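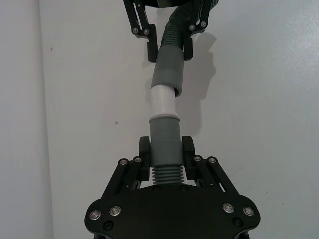 4.2 Software for two-arm handling of hose parts

The software runs as four processes on one computer: a perception process, a task planner, a motion planner and a controller for each arm pair. They exchange messages through Mutarine, the in-house message layer that was also used for the single-arm work in Section 3. We kept the processes separate so that the perception code could be restarted without stopping the arms. In daily use this mattered more than any gain in speed.

Each message carries the time at which the underlying measurement was made, and not the time at which it was sent. The first version of the system used the sending time. With one arm the error was too small to notice. With two arms holding the same assembly, it caused the planner to join a pose of the left gripper with an older pose of the right gripper, and the two then pulled against each other.

4.2.1 Frames and calibration

All poses are given in a table frame. The base of each arm is related to the table frame by a fixed transform, found by touching a pointed tool to marked positions on the tabletop. The transforms from the wrist cameras to the grippers were found separately, using a printed grid. Annelies Tanner wrote the calibration tool, which refuses to save a new result if it differs from the stored one by more than a set limit. An operator can override the check, but must enter a reason, and the reason is written to the run log.

We found that a small error in the transform between the two arms does little harm while they work on separate parts. It becomes a problem once they are linked through a part. For this reason the calibration is used only up to first contact. After contact, the relative pose of the two grippers is corrected from the measured forces, as described in 4.2.3.

4.2.2 Perception of parts

Two kinds of part are treated differently. Rigid parts, such as a length of pipe or a coupling sleeve, are fitted with a cylinder model. Flexible parts, such as a hose, are represented by a centre line made of short straight pieces, together with a direction at each open end. We do not try to recover the full surface of a flexible part. The planner needs to know where it may be gripped and which way its ends point, and the centre line gives both.

Dark tubes on a pale tabletop are easy to separate from the background, but their shadows are not always easy to separate from the tubes. An arm held over the table adds a further soft shadow that moves with it. The segmentation step, written by Jonas Pfister, therefore receives the current joint angles of both arms and marks the regions in which an arm could be casting a shadow. Within those regions a higher score is needed before a pixel is accepted as part of a tube. Curved tubes raise a second difficulty. If one end points upwards, the overhead view shortens it, and the fitted centre line stops too early. Figure 4 gives a case of this type: the left gripper is closed on one tube, while a second, bent tube lies on the table with one end pointing up and the right gripper is open.
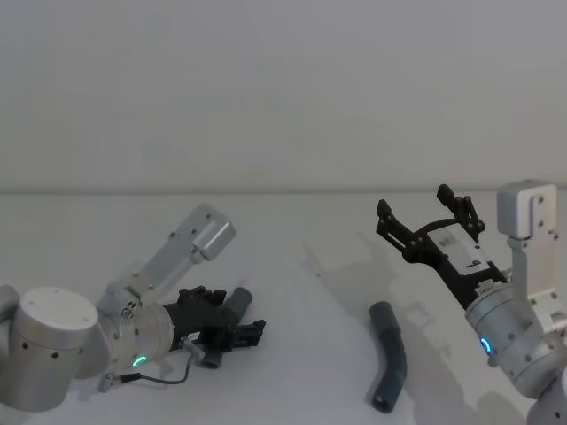

When the planner receives a centre line with a low score at either end, it asks for a second view before it will plan a grasp. The free arm is moved to one side and its wrist camera is used. This adds time to the cycle. We tried limiting the second view to tubes that had already been dropped once, and went back to the earlier rule after two sessions.

Grasp candidates are spaced along the centre line and ranked by three terms: the distance from the nearest open end, the local curvature, and the clearance between the fingers and the table. The weights were set by hand on tubes from the Flatilholm set and then left unchanged. Candidates that would bring the two grippers closer together than a fixed distance are removed before ranking.

4.2.3 Control during joining

Joining is carried out by a leader and a follower. The follower grips the part that is to stay in place and holds its pose with low stiffness sideways and high stiffness along the axis of the joint. The leader brings the other part towards it. Either arm can take either role, and the task planner assigns the roles according to which arm has more joint travel left.

Once the axial force passes the contact threshold, the leader begins a small circular search in the plane across the axis. The search stops when the force falls and the leader has moved forward by a set amount. If only the first of these is met, the part has probably slipped in the fingers, and the attempt is marked as failed. With a flexible hose behind the sleeve, the bend of the hose adds a side load which changes as the arm moves. We estimate this load just before contact, while the leader is still in free space, and subtract it from the readings during the search. The estimate is not updated afterwards. Mathias Wallner tested a version with continuous updates, but it tended to absorb the real contact force along with the load from the hose.

A joined assembly may sit at a slight angle and still be fully seated, as the sleeves allow some tilt. The success test therefore uses depth along the axis and ignores tilt below a limit set for each type of part.

4.2.4 Logging and replay

All messages are written to disk and can be played back through the same processes with the arms switched off. The main set, recorded in July, contains 207 runs. Of these, 14 were left out of the analysis on account of missing force data. The remaining runs were replayed after every change to the perception code, and any run whose chosen grasp differed from the stored one was checked by hand by Flurina Stöckli or Bradley Whitlock. After the shadow rule was added, 16 runs gave a different grasp. In 3 of them the new grasp was judged to be worse, and all three involved a tube lying partly under the follower arm. These cases are taken up again in Section 5, together with the results on the Hirnov parts.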